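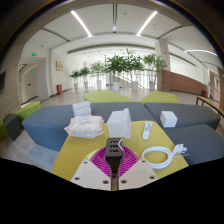

3 min read

Print | E-mail

The lobby is where our things go to be nobody's

by Noreen Mac Carthaigh

Every shared building I have lived or worked in has had one low table that does the work of a lost and found, a pharmacy and a hardware store. It is never the table anyone planned on. Someone picks out a cheerful color, puts soft seats on all sides and imagines people talking over coffee. Within a week it has a charger on it.

I don't mind the charger. I have come to think the charger is the most honest piece of furniture we own. A plant in a lobby tells you what the management would like you to believe. A black plug with three USB ports tells you that people sit there, that their batteries are dying, and that they would rather share an outlet than walk upstairs.

At the Grilville, where I rented a desk for 6 years, the management took the opposite view. We got a memo in May, 400 words long, on the subject of "surface discipline." All personal items were to be off the lounge table by evening. Kathleen Ó Néill, who had kept hand cream and a spare pair of reading glasses there since before the management existed, read it aloud in the voice of a ship's captain and put it down on the table, where it stayed until fall.

The memo did its work in the end. The table was cleared, and people stopped sitting at it. They took their phones back to their desks and ate lunch over their keyboards. A bowl of gray pebbles was brought in to fill the gap. I'm told the pebbles cost more than the table.

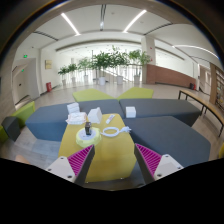 Tidiness has a good reputation that it hasn't always earned. I fold my towels and I know where my passport is, so I say this as a friend. But there is a kind of order that only means everything useful has been moved farther away. Take a coiled white cable on a yellow tabletop, looped up neatly enough, with a little white tube lying beyond it and a soft white package hanging slightly over the far corner. A surface disciplinarian sees three violations. I see a place where you could sit down with a low battery and feel you were among friends.

There are limits, and I have met them. Vitória Fonseca once left a slow cooker on our table for 20 days — she maintains it was fewer — and I was not among its defenders. Food should go home. So should anything that ticks, drips or needs signing for.

Past that, I would leave the table alone. If you must have a rule, wind up your cable when you're done with it. And put the pebbles back outside.

Print this article | E-mail to a friend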